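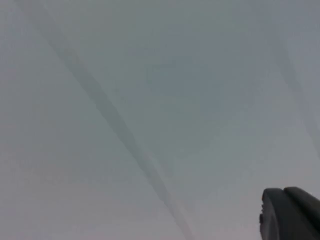
Leave the Gray Surfaces Alone

I have come to think we wipe things far too much. A pale gray surface with a dark streak running across it bothers people more than a sink full of dishes. They scrub at it, it stays, and they buy a stronger cleaner.

My neighbor Kamrul Bhuiyan replaced a whole counter last April over a mark like that. He paid $909 for the new one. The old one was flat and held a cutting board, and I can't think what else he wanted from it.

I rented a place on Tilora Street for 2 years with a worktop that was streaked from end to end. I tried baking soda, then vinegar, then a paste my aunt swears by. After about 20 minutes of rubbing each time I had a sore wrist and the same worktop. So I quit, and washed it with dish soap at night like any other.

Crumbs and grease should go - I'm not arguing for a dirty kitchen. Raw chicken juice should go right away. But a faded line in an old surface is no dirtier than a scratch on a table leg, and we don't spend our evenings on table legs.

Kamrul's new counter is white. He wipes it down every time he walks past.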